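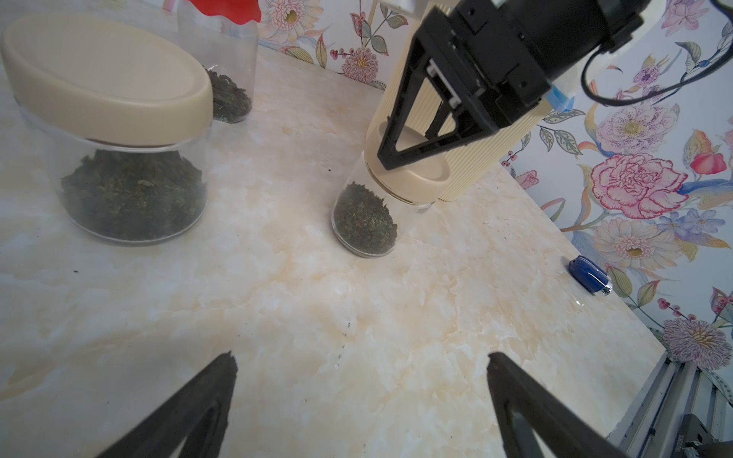 Storing rolled oolong: big canister or small jars?

Started by sugeng_o
Saturday, October 18, 2025

I buy rolled green oolong by the kilo from Goh and split it at home. Most of it goes in a large glass canister with a lift-off lid. Then I fill a small screw-top jar about halfway and drink from that until it runs out. The idea is that the big one only gets opened when the small one needs a refill.

My question is whether the canister is good enough for the bulk. The last of the January batch tasted flat to me. Same water, same pot, 7 grams each time. Should I put everything in small jars with screw lids?

haziq.m
It's the glass. Clear glass on a table is the worst place for green oolong. Light gets to it all day. Put it in a tin or put the canister in a cupboard and I bet the flat taste goes away.

Clatthorpe29
I don't agree that it's the glass. I've kept tea in clear jars for years, on a shelf away from the window, and it was fine. A lift-off lid is the bigger problem. If there's no gasket the air goes in and out every time the weather changes. Does yours have a silicone ring?

sugeng_o
The canister has a ring but it is thin and I can turn the lid with one finger. The small jar closes tight. The table gets sun until maybe ten in the morning.

haziq.m
So both, then. I'd still move it.

josefien_L
Also check how much air is in there. A canister that is half tea and half air isn't doing much for you. I weigh mine into 100 gram bags, squeeze them flat, clip them and put the bags in a tin. One bag at a time goes into the jar for daily use. It takes me an evening twice a year.

Clatthorpe29
Bags crush it.

josefien_L
Rolled oolong? It's like gravel. I've never had a crushed one. I wouldn't do it with a long twisted leaf.

ningsih_t
A few things from someone who went through this in a humid kitchen:

Wipe the table before you pour. Crumbs end up in the jar when you scoop up what you spilled.
Don't store it next to coffee or spices.
Dry the jar overnight after washing, lid off. The threads on a screw lid hold water longer than you'd think.
Write the date on a bit of tape.

I use the Prosar jars with the clamp. The rubber smelled for the first month.

sugeng_o
Thanks. I'll try half in bags and half in the canister, both in the cupboard, and taste them side by side in January.

haziq.m
Post the results please. Use the same cup for both.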